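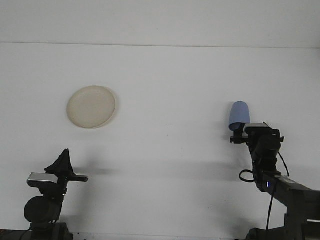

I've been drinking tea for as long as I can remember and washing up after it for very nearly as long, so I have opinions about stained cups. Pale crockery is lovely until the tannin gets hold of it! Mine is a mix of odds and ends, mostly cream plates and a few blue cups, and these are the things I do to keep it looking decent.

## Brown rings inside cups

Bicarbonate of soda, every time. Put a teaspoon in the damp cup, add just enough water to make a paste and rub it round with your finger or an old cloth. Leave it while you do something else, then rinse. I used to buy a tub of Gavari powder for this and it was fine, but it smelled of swimming baths and I could taste it in the next cup (or thought I could).

For a really bad one, fill it with hot water and half a denture tablet and leave it overnight. Wash it properly in the morning before anyone gets to it.

## Grey marks on cream plates

These look like scratches but they're usually metal rubbed off your knives. A dab of cream cleaner on a soft cloth, small circles, and go gently near the rim. Keep it off anything with gold on it. My gran had a saucer with 1918 painted on the back and a gold line round the edge, and I took half the gold off in one go. I still feel bad about it.

- Cut toast on a board instead of the plate. It does help.
- No wire wool, ever, however cross you are.

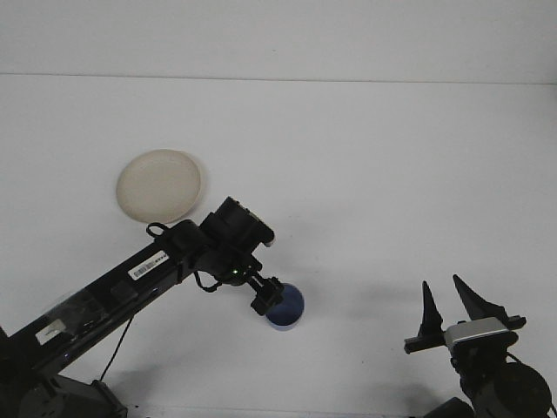
## Stacking without chips

Plates go in a pile with a sheet of kitchen roll between each one, and never more than you can lift with one hand. Cups I keep in a single layer. Stacked cups look tidy but they jam together, and then you're stood there running hot water over the outside one and cold into the inside one (that is the cure, by the way, and be patient with it).

## White worktops

I wipe mine with warm water and a drop of washing-up liquid, then dry it with a tea towel, and it's the drying that gets rid of the smears. Tea drips come off with the same bicarb paste if you catch them the same day. Turmeric is another matter. I had a yellow patch for 17 days once, and it faded in the end by the window.

If you use a spray, do a corner first. I'm on my second bottle of Zinlow and haven't got any complaints except the trigger, which sticks.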